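Section 7: Installing the Under-Cabinet Light Bar

This section covers mounting and wiring the Clastance light bar beneath a kitchen wall cabinet. It applies to the single bar and to linked runs. For the wall dimmer, see the separate sheet packed with the dimmer.

Before you start

Read the whole section once before drilling. The bar is supplied with two end brackets, one center bracket, four short wood screws, a power supply with a barrel plug, and a bag of adhesive cable clips. You will also need a tape measure, a pencil, a drill with a small pilot bit, and a screwdriver. The mounting screws are sized for cabinet bottoms of standard thickness. If yours is thinner, use shorter screws so the points do not come through into the shelf.

CAUTION: The power supply is for indoor use only. Do not mount it over a sink, inside a range hood, or in any enclosed space without airflow.

CAUTION: Do not cut or splice the low-voltage cable. A damaged cable must be replaced with a Tuteck cable of the same type.

7.1 Choosing the position

1. Measure the inside width of the cabinet bottom between the side panels. The bar is 900 mm long, not counting the plug. Allow at least 50 mm at the plug end for the cable to turn.

2. Decide whether the bar goes at the front or the back. A front position, just behind the face rail, lights the full work surface and hides the bar from a standing person. A back position throws more light on the wall and can show up uneven tile.

3. Hold the bar in place, have a helper plug it in, and check the result from a seated position as well as a standing one. Glossy surfaces reflect the bar as a bright line. Moving the bar forward or back changes where that line falls.

4. Mark both ends of the bar in pencil and unplug it.

7.2 Fitting the brackets

1. Unplug the power supply from the wall outlet.

2. Draw a straight line between the two end marks. Keep it parallel to the front edge of the cabinet.

3. Set the end brackets on the line, each one about 3 inches in from the end mark. Mark the screw holes.

4. Set the center bracket halfway between them. This bracket uses the adhesive pad and has no screw holes.

5. Drill the pilot holes. Wrap tape around the bit to mark the depth.

6. Drive the screws by hand. Stop when the head is flush. An overtightened screw bends the bracket and the bar will not snap in.

7. Wipe the center position with a dry cloth, peel the backing, and press the bracket down firmly.

NOTE: The adhesive pad does not hold on bare particleboard. Seal the board with a coat of clear varnish and let it cure, or leave out the center bracket.

7.3 Mounting the bar

1. Hold the bar with the lens facing down and the socket toward the nearest outlet.

2. Hook the rear lip of the bar over all the brackets, then push the front edge up until each bracket clicks.

3. Pull down lightly at each end. If an end drops, check that bracket for a bent tab.

4. Run the cable along the back corner of the cabinet, fixing it with the clips. Leave a small loop of slack at the bar - a tight cable will work the plug loose over time.

5. Connect the barrel plug, then the power supply, in that order.

7.4 Setting the light level

The button at the socket end has two functions. A short press turns the light on or off. A long press raises or lowers the level, and the bar keeps the last level when switched off at the button. It does not keep the level if power is cut at the wall.

To set the lowest level, hold the button until the light blinks once, then release. The Min setting is meant for night use and is too dim for food preparation.

7.5 If the bar does not light

Check the outlet with another appliance. Push the barrel plug fully home - it seats with a slight click. In a linked run, disconnect every bar but the first and test again, adding one bar at a time. If the first bar still does not light, contact the Grondport service desk and have the label code from the power supply ready.
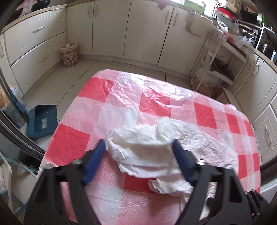 Clean the lens with the power off and the bar cool. Use a soft cloth dampened with water and a drop of dish soap, and dry it before switching on. Solvents and scouring pads will cloud the lens - damage of this kind is outside the warranty. Check the bracket screws once a year and tighten them by hand if needed.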